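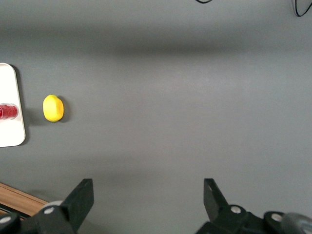 Dear Nisreen,

Thank you for being so patient with us over this one. I know you were hoping for something in your inbox before the end of May, and I kept telling Joelle I'd sit down and write it properly instead of sending you another string of half-thoughts between meetings. So this is the proper version, with a cup of coffee beside me and the door shut.

## Where the Braltari review stands

As you'll remember, the grant covers a hands-on review of the Braltari tabletop arm kit, with a view to recommending it (or not) to the small training kitchens and community workshops in the Sotomport network. We are now a little past the middle. The kit has been unpacked, assembled, taken apart again, reassembled by someone who hadn't seen it the first time, and put to work on a set of simple pick-and-place tasks. Issa Salameh has run most of the sessions, and Widad Sayegh has kept the log, which is a good deal tidier than anything I would have produced.

We planned 90 task attempts for this stage and have finished 51 of them. That's a bit behind where I wanted us to be. Most of the lost time went into the first setup, and I'll come to that in a moment.

## What we like so far

The two-finger gripper is the part that has won people over. The fingers are flat and fairly long, and once the opening width is set sensibly the arm handles small, uneven things better than Issa or I expected. Fruit is a good test for this. A lemon has no flat side to speak of and it likes to roll, and we were all ready for a lot of chasing around the table. There has been some chasing! But the approach from the side, with the fingers lined up along the short axis, has become quite dependable, and Widad's notes show the later sessions going far more smoothly than the early ones.

The wrist camera is also a real help. Cyril Bellamy had argued for buying the version without it to save money, and he has been very gracious about changing his mind. Being able to look back at what the arm was facing just before a missed pick has saved us hours of guessing.

I should say a word about the support desk, too. Kidumico, who supply the kit, answered every question we sent them, usually by the next morning, and they didn't once point us back to a page of the manual we'd already read.

## What has been harder

The setup guide is the weak spot. It assumes you know how to calibrate a camera to an arm, and the network kitchens mostly won't. It took us 3 tries to get a calibration we trusted, and on the second one we had the whole thing offset to the left without noticing until the arm closed very confidently on thin air. Joelle Sfeir has started a plain-language version of that chapter, and I'd love for you to see the draft when it's ready.

Cups are the other trouble. Upright they're fine. On their sides they are a different matter, especially the ribbed see-through ones, and the software's guess at where the edge lies tends to wander. Trays with a raised rim add to it, as the fingers can't come in as low as they'd like. Issa has been trying a steeper approach angle, and I'd rather wait for more attempts before telling you whether that's the answer.

Cables are a smaller grumble. They need more slack than the guide suggests, and they need to be tied back well away from the wrist. We've added that to Joelle's draft.

## Money

We have spent 380 dollars from the accessories line, nearly all of it on spare finger pads, a plain matte work surface and better lighting. The surface was well worth it – the glossy tabletop we started with gave the camera no end of bother. I don't expect to ask for anything further on that line.

## What comes next

Issa will finish the remaining attempts, with extra weight on the tipped cups. After that we'd like to borrow the Sýkora workshop for an afternoon and let two or three of their staff set the kit up from Joelle's draft, with us sitting on our hands in the corner.

Two things I'd be glad to have from you:

- a yes or no on the Sýkora visit, so that Widad can arrange the transport
- your thoughts on whether the final report should include a price comparison, which wasn't in the original plan but keeps coming up whenever I talk to the kitchens

If it's easier to talk it through, I'm usually at my desk until four.

With warm thanks, from me and from everyone here,

Cyril's long-suffering office mate and your project lead,
Marguerite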